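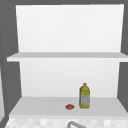

4.2 Counterattacks after lost corners

Oltby conceded four goals within 30 seconds of their own corners, the most in the sample. Majumder and Sperling coded each break from the goalkeeper's first touch. Teams that kept two defenders near the halfway line allowed fewer shots, but the difference was small. Badik changed their setup in September, so their matches before and after that month are treated separately in the models below.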